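## 3. 벽에 거는 수납: 회색 거치판 이야기

이 절에서는 바닥과 서랍을 떠나 벽으로 올라가 보려고 합니다. 솔직히 제가 이 연구에서 제일 좋아하는 부분이에요.

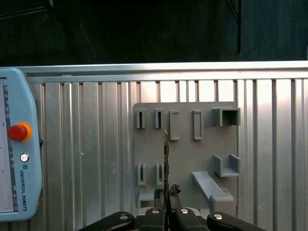
**그림 1.** 골이 진 은색 알루미늄 벽에 고정된 회색 공구 거치판. 앞면의 돌출 고정구는 대략 두 줄로 배열되어 있다.

### 3.1 왜 하필 판인가

앞 절에서 다룬 서랍형 수납은 닫아 두면 깔끔합니다. 그런데 닫아 두면 안이 안 보이죠! Flestport 작업장에서 면담한 분들 가운데 여럿이 같은 불평을 했고, 저도 예전에 육각 렌치 하나 찾느라 서랍을 전부 열어 본 적이 있어서 고개를 계속 끄덕였습니다. 벽에 붙은 판은 서랍과 성격이 꽤 다릅니다. 물건이 있으면 있는 대로, 빠졌으면 빠진 대로 드러나니까요. Emiliano Vergara는 이걸 "빈자리가 말을 거는 수납"이라고 불렀는데, 표현이 마음에 들어서 저희 팀 메모에는 그 뒤로 '말 거는 판'이라는 말이 계속 나옵니다(논문에 쓰기엔 좀 그래서 본문에서는 그냥 거치판이라고 하겠습니다).

그림 1의 판은 모서리가 살짝 둥근 납작한 직사각형이고, 색은 무광에 가까운지 아닌지를 따질 것도 없이 그냥 중간 톤의 회색입니다. 저는 이 수수한 색이 꽤 괜찮다고 생각해요. 뒤의 알루미늄 벽은 골과 마루가 세로로 반복되는 데다 오른쪽으로 갈수록 빛이 번져서, 공구를 그 앞에 바로 걸면 윤곽이 줄무늬에 섞이기 쉽습니다. 평평한 단색 면이 한 장 들어가면 눈이 쉴 자리가 생깁니다.

### 3.2 무엇을 기록했나

기록은 11월에 했습니다. 거치판에서 공구를 꺼냈다가 되돌려 놓는 일을 한 건으로 잡았고, 모두 1218건이 모였습니다. 그중 704건은 원래 자리로, 나머지 514건은 같은 판의 다른 자리나 판 바깥으로 갔습니다. 처음 이 표를 봤을 때 저는 집계가 틀린 줄 알았어요. 그래서 Olga Lucero가 토요일에 나와 기록지를 처음부터 다시 맞춰 봤고, 숫자는 그대로였습니다. 고마워요, Olga!

자리를 벗어난 경우를 들여다보면 두 가지가 눈에 띕니다. 하나는 '옆자리로 밀림'입니다. 누군가 이웃한 칸에 잘못 걸어 두면 다음 사람도 남은 칸에 거는 수밖에 없어서, 실수 하나가 줄을 따라 옮겨 다닙니다. 다른 하나는 '잠깐만 여기'입니다. 곧 다시 쓸 생각으로 작업대에 내려놓은 얇은 공구나 부속이 그대로 하루를 넘기는 경우인데, 점심 직전에 유독 많았습니다. 이쪽은 판의 모양을 바꾼다고 해결될 것 같지 않고, 작업 순서와 함께 봐야 할 문제로 보입니다.

### 3.3 줄의 문제

고정구를 줄로 배열하는 방식은 당연해 보이지만 꼭 그렇지는 않습니다. 비교 대상이었던 Urnside 작업장에서는 쓰는 순서대로 비스듬히 걸어 두는데, 익숙한 사람에게는 이쪽이 훨씬 편하다고 하더라고요. 대신 새로 온 사람은 첫 주에 꽤 헤맵니다. 두 줄짜리 배열은 "윗줄 오른쪽"처럼 말로 알려 주기가 쉬워서, 사람이 자주 바뀌는 곳에 잘 맞는다는 게 제 생각입니다. 면담에 응한 약 51명 중에서도 경력이 짧은 분들이 줄 배열을 더 선호했지만, 두 작업장의 인원 구성이 다르기 때문에 여기서 세게 주장하지는 않겠습니다.

줄이 반듯한지 여부는 의외로 중요하게 언급되지 않았습니다. 저는 정렬에 집착하는 편이라 조금씩 어긋난 배열이 영 거슬렸는데, 면담에서 이 얘기를 꺼내면 다들 "그게 왜요?" 하는 표정이었어요. 손이 닿는 높이인지, 이웃한 공구와 부딪히지 않는지가 훨씬 자주 나왔습니다. 특히 길고 얇은 물건은 꺼낼 때 위쪽에 여유가 있어야 하는데, 이 여유를 도면에 따로 적어 둔 곳은 Prurneveck 한 군데뿐이었습니다.

### 3.4 한계

거치판의 높이를 바꿔 가며 비교하지는 못했습니다. 벽 패널에 이미 고정된 판을 옮기려면 작업을 멈춰야 했고, 그건 현장에 부탁하기 어려웠습니다. 또 걸린 공구의 무게는 기록지에 항목이 없어서 빠졌습니다. 표를 만들 때 제가 빼먹은 것이라 변명의 여지가 없네요. 무게와 높이를 함께 다룬 예비 측정은 5절의 Bravo 작업대 부분에서 짧게 소개합니다.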